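Household Practice, Unit 4
Handout: Clearing a Bed That Has Turned Into a Table

Bring this to the Thursday session. Read the first two parts before you come and leave the exercise at the end until afterward.

Why a whole unit on the bed

I love teaching this one! Every group arrives thinking the kitchen will be the hard room, and then we get to the bedroom and people start laughing, because everyone has a bed that does three jobs. You eat on it, you work on it, you dump the shopping on it, you set up a light to film something on it, and at eleven at night you have to get it all off again in order to lie down. The usual answer is to shovel everything onto the floor or a chair. Then the chair is full, and in the morning it all goes back on the bed.

In Unit 3 we talked about surfaces that fill up by accident (hall shelf, top of the washer, the end of the counter nearest the door). A bed is different in one way that matters for us: it gets emptied every single day, whether you like it or not. That makes it the best practice surface in the house. You get a fresh try every evening.

Words we will use

Carrier: anything you fill and then pick up. A basket, a tub, a tote.

Pouch: a soft bag with no shape of its own. It goes inside a carrier and is never a carrier itself. Mererid Craddock fought me on this one all last term and I still say it holds.

Landing: the place where a carrier gets put down and unpacked. If you can't name the landing before you start, stop and pick one.

Drifters: the small stuff that is left when the real objects are gone. Hair ties, wrappers, pen caps, a single earring. Drifters have their own step, number 5 below.

The method, in order

1. Name the landing. Say it out loud if you live with other people. "Snacks are going to the kitchen drawer." For this session the landing is the low shelf by the door.

2. Set the carrier down close. It should touch the bed or stand right beside it. Every step you walk with one item in your hand is a step in which you'll find something else to do. Nuwan Jayawardena tried it both ways in January, with the basket across the room and then with the basket at the bedside, and the second way he was done before the kettle boiled. (Small kettle, but still.)

3. Take one family at a time. A family is a group of things with the same landing. Food is nearly always the right one to start with: it crumbles, it gets sat on, and it is easy to recognize. Leave cables, clothes and anything on legs alone for now, even if they annoy you. Packets go in flat and side by side, so you can read what you have when you get to the shelf. If something is in a thin plastic bag with handles, lift it by the body and keep the opening upward until it is over the basket.

A blue basket with holes in the sides is what I like for snacks. It weighs next to nothing, crumbs fall through when you shake it over the sink, and you can see from the outside whether there is still something in it. With the first few packets in the basket and one small teal and orange one still out on the plaid blanket, you are right in the thick of step 3, and the hair tie lying near it can wait.
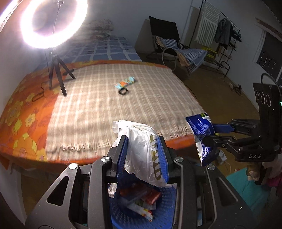
4. Deal with the standing things. Lamps, tripods, laptop stands, trays with feet. A stand on a mattress tips when you pull the blanket, so it comes off before the bedding gets touched. Switch off the light and let it cool, trace the cable to where it is plugged in, unplug it there, then fold the legs on the floor. A ring light on a tripod is top-heavy, so put one hand on the light and the other low on the legs. Wind the cable loosely, about the size of a saucer, and put it with the thing it belongs to. Please don't make a cable drawer. We'll get to cable drawers in Unit 7 and it will hurt.

5. Sweep the drifters. One open hand, flat, from the pillow end to the foot end. Everything you meet goes into a cup or a small bowl. Don't sort while you sweep! Sort at the landing, two minutes, and what has no home goes in the trash or gets a home.

6. Straighten in layers. Bottom layer first, then the blanket, then the spread on top. If you use a patterned spread, line up the pattern with the long edge of the bed and you'll see right away if it's crooked. Big flowers are wonderful for this.

7. Carry and unpack. The job isn't finished when the bed is clear. It is finished when the carrier is empty and back in its spot. Radka Obradović calls a full basket on the floor "a bed that moved," and I have stolen that from her completely.

Things that came up last time

Can I use a box? Yes, if it has no lid. Lids turn a carrier into storage, and storage is how we ended up with the Dervishi box, which some of you will remember.

What if two people share the bed and one of them is still using it? Do your own half. Arben Ristić drew a line down the blanket with a bathrobe belt and reported good results.

Do I have to do this every night? For the length of the unit, yes. Afterward do what suits you. Most people keep steps 1, 3 and 7 and let the others go a bit, and I'm happy with that.

Is it a race? No. If it takes you longer than 40 minutes, though, you have started cleaning something else. Write down what it was, it's usually interesting.

Exercise for next week

Pick two evenings. On the first, clear the bed the way you always have. On the second, follow the steps. Both times write down which family you started with, where the landing was, and what was in the drifter cup at the end. Half a page is plenty. Liis Mets will collect the sheets at the door, and she also has the spare baskets if you need to borrow one.

Reading: the Skornard pages on small bedrooms, first part only. Skip the section on under-bed drawers, we'll do it together.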